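3.2 Open containers on the work table

The household part of the Ruvthorpe study dealt with small containers that stay on a table between tasks. Closed boxes and drawers were treated in the preceding section. The present section is limited to open baskets and trays, which people in the study used for cleaning items, sewing supplies, mail and other small goods that are needed often and put back in a hurry.

Participants were asked to keep a written log of what they placed in each container and what they took out. A total of 26 households returned a usable log. Entries were short, often a single word, and the coding scheme had to allow for this. "Cloth," for example, was coded as a cleaning item only when another entry on the same day made that reading clear. Entries that could not be placed were kept in a separate group and are not included in the totals given in Section 4.

Wire baskets were the most common type of open container in the logs. They are light, they can be moved with one hand, and their contents can be checked from the side. The last point came up again and again in the written comments. Several households had moved from a solid bin to a wire basket for this reason alone, and two of them later added a soft liner so that smaller items would not slip through or catch in the grid. Ahmadpour's term "see-through storage" is used in this paper for any open container whose contents can be identified without lifting it.

The surface under the basket also matters. Pale, lightly finished wood shows marks easily, and households with such tables were more likely to report wiping under the container as part of putting things away. Households with darker tables seldom mentioned it.
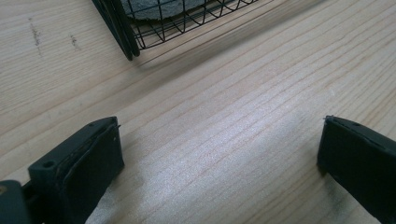 Does a liner change how often an open basket is emptied? Lined baskets were emptied less often than unlined ones in the logs, and the difference was largest for baskets that held cleaning items.

One explanation is that a liner hides crumbs and grit that would otherwise fall through to the table and prompt a cleanup. Another is that lined baskets were chosen for goods that were meant to stay where they were. The logs do not allow the two to be separated, and the question was passed on to the Nultik follow-up, which began in August.

Sponges need a separate remark. In the coding scheme they are counted as cleaning items, yet in daily use they were handled in a different way from cloths or brushes. A cloth was usually folded over a rail or the rim of a container. A sponge was set down wherever there was room, quite often beside a soap dish or a small tray. When both shared a basket, participants tended to describe the two as a pair, with one entry covering both items – a habit that led to some undercounting in the first round of coding. The second round corrected this by assigning a separate code to each item named.

Figure 2 shows a sponge and a small tray sharing an open basket, with the two items toward opposite ends. The arrangement corresponds to the type called "split" in the coding scheme, as opposed to "stacked," in which one item rests on the other.
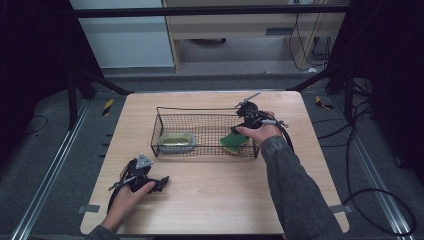 Figure 2. Wire mesh basket on a wooden tabletop, with a green sponge and a small oval tray inside.

Split arrangements were more frequent in rectangular baskets than in round ones. Length appears to be the deciding factor, although the Zistard subset, in which all baskets were of the same size, was too small to test this. Stacked arrangements were found mainly where the basket also held bottles or folded cloths and floor space inside it was short.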